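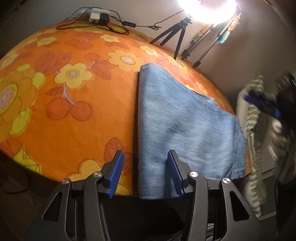
The Warard Table Cloth, in Orange

Let's get the color out of the way. It is orange. It was orange when Colette Leclerc drew it, it was orange at the printer's, and it will be orange on your table at seven in the morning, whether or not you've had coffee. If you were hoping for oatmeal, we stock oatmeal. It's on another page and it sells very well.

On top of the orange there are flowers, large ones, in yellows and golds with fine dark outlines. There are veined leaves running to red. There are cherries, some in pairs. Colette says the cherries were meant to be a small accent. She has said this about every pattern she's done for us.

What it's for

Meals, in theory. Most of the ones we know about have ended up on folding tables, cutting tables and the table in the spare room where the laundry waits. A plain blue garment shows up very nicely against it, so you can find your jeans, your hems and any pale thread you dropped. Black socks, same story. An orange sock is your own problem. 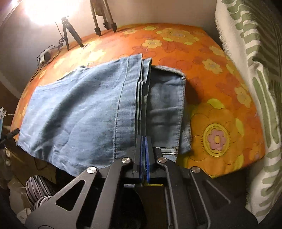

Warard in Orange, with folded light blue jeans.

Size and fit

Comes in round and oval. The round has a drop of 5 inches on the table it's made for, so measure yours first and then measure it again. We take back cloths that don't fit. We'd just like to take back fewer of them.

Gaspard Lefèvre in our shop will cut and hem to order for tables with odd corners. Allow 4 weeks. He'll tell you two, but allow four.

Care

Machine wash cool, with like colors, if you own any. Line dry in the shade. Iron on the back while slightly damp. Do not bleach. Shake out crumbs before washing, preferably outdoors and downwind of the neighbors.

Good to know

The pattern is printed on one side only. Flowers do not line up with the center of your table and were never going to. Because each cloth is cut from a long roll, yours may have a big bloom near the rim where somebody else's has leaves. We don't take requests for extra cherries, though Bezawit Mersha at the order desk keeps a list of people who've asked.

Goes with

Riviere napkins, plain, in cream or dark red
Teneo table pad, trimmed to size with scissors
Hustura clips, set of 4, for porches and drafty kitchens

Also available in green. The green is quieter, but it still has the cherries.

Item 217. Usually ships in 2 days, except hemmed-to-order, for which see Gaspard.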